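Clurnix Community Rooms: Fittings and Furnishings Forum
Thread: Speckled tabletop and foam blocks

ruta_luse
Members are asked to comment on the grey speckled top before the November order. The Nimell quote stands at $1,565.

flakwood_9
The finish is too glossy. It reflects the room, and children sorting blocks by colour may find that distracting.

S. Sakalauskas
I respectfully disagree. Matte foam in orange and purple is easy to pick out against it, and the flecks hide crumbs. The pale curtains should also remain.

zacharias2
I support the top but not the blocks. Foam marks easily and should be replaced yearly.

ruta_luse
Noted. Please refer to the following before replying further.

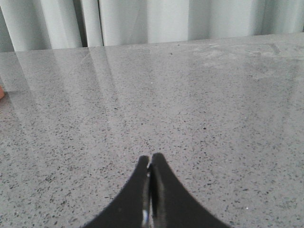
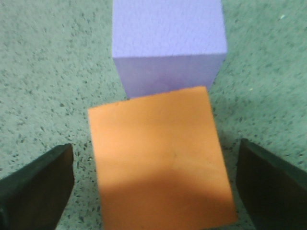
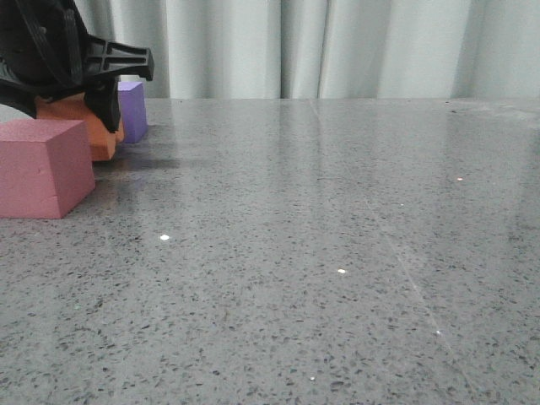 Clurnix, November

The orange block has a small dark mark on its top face in the second view, and the pink one has a nick at a corner in the third. Neither meets our threshold for replacement.

flakwood_9
My objection to the gloss stands. I ask that it be recorded.

ruta_luse
It has been recorded. Replies remain open until 9 pm.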